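We use cookies to remember your settings. Accept | Manage preferences

Robotics Project Report: Sorting Cloths With Two Arms
Akance team, spring term

So our project was to get a pair of robot arms to sort cloths into bins by color. When we pitched it I thought it would be the easy one (another team was doing drawers, which sounded way worse). Cloth is horrible! A block stays the shape it is. A cloth is a different shape every single time you let go of it, and half the time the gripper just slides over the top and closes on nothing.

We're called Akance because that was the name already on our shared folder and changing it broke all the file paths.

What we were trying to do

Dark red cloths in one clear bin, gray ones in the other. The arms learn from recordings of a person doing the job with them, so most of the term was one of us driving the arms through the same motion again and again while somebody else reset the table. We set ourselves a goal of 3,000 recordings and got to nearly all of them before the lab closed for break. My shoulders still remember it.

Our first plan was to use one arm for everything, and we stuck with that for way too long. It could get to the near bin fine but had to fold itself up to reach the far one, and it kept bumping the rim. Switching to 2 arms meant redoing the calibration from scratch, plus a week of arguing over which arm gets to go first. We ended up with a simple rule where one waits with its gripper open while the other is over a bin. It's slower than I'd like, but we stopped having collisions.

Table and bins

I did most of the setup. The bins are clear plastic, which I picked so we could check from any side whether a cloth went in, and then I found out the depth readings go kind of crazy on clear walls. I wanted to swap them for solid ones and got outvoted. The little green plant stays on the table in every session so the model gets used to something being there that it shouldn't grab. 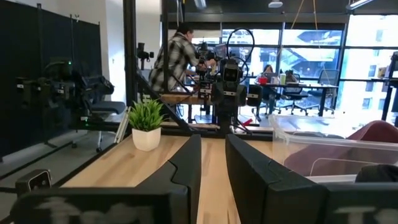
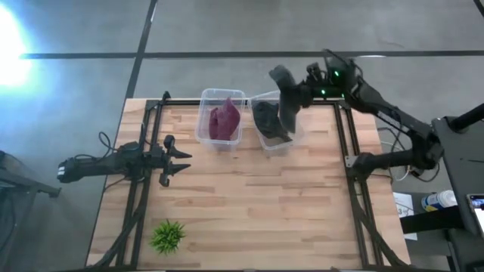
How it went

Gray was our good color. I don't really know why, the cloths are about the same thickness, but the model picked up gray drops pretty early and red lagged behind until October-style panic set in and we recorded a bunch more red. That helped a lot. We also threw out a batch where the person driving let go too high, so the cloth caught on the rim and hung there.

For the final test we used the scoring sheet from Ridgate, the regional student contest we're hoping to enter. It has 4 rounds, each with the cloths dropped in new spots. We passed the first couple cleanly, got through the third with one retry, and totally blew the last one when two cloths landed on top of each other. The gripper picked up both and carried them off to the same bin like it was proud of itself.

What I'd change

Start with both arms. Label the recordings the same day you make them, please, I spent an entire evening guessing which ones were practice runs. I'd also like to try softer fingertips, and more recordings where cloths overlap, because we had hardly any of those and it showed.

Next year's team can have our notes and the reset checklist. It's in the Akance folder under "table," not "setup," sorry.

Contact the student projects office | Copyright Akance project team | Back to top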